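Part-time sorter, returned art supplies
Tivley, October 2019

Tivley lends boxed art supplies to schools and after-school programs. We are hiring one part-time sorter for our Zamton Street workroom. The job runs through the end of the school year, four hours a shift, mornings or afternoons.

Boxes come back mixed. You will empty them, separate markers from pencils and crayons, test the markers on scrap paper, match caps, and put the good ones into baskets and divided trays for repacking. Last school year we took back 3,766 markers, and we expect more this time.

What we need from you:
Able to tell close colors apart
Comfortable sitting or standing at a table for a full shift
Careful with small items
Able to write a short, readable count sheet

No experience is required. Training is paid and takes one shift.
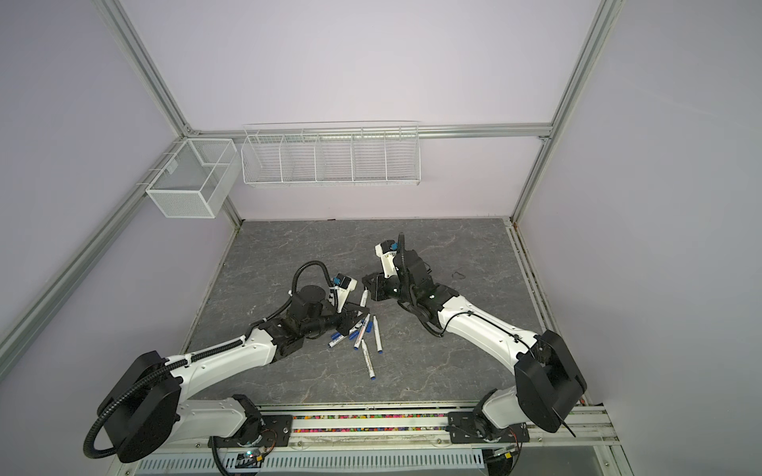 Markers are sorted a small batch at a time, and a batch is finished before the next box is opened. Dried-out markers go in the recycling bin by the door. Please don't wear good clothes, as the ink does not always wash out.

To apply, send a short note with the hours you can work to Yvonne Bunting, Tivley, 284 Zamton Street. A resume is fine but not needed. Applications are read as they come in.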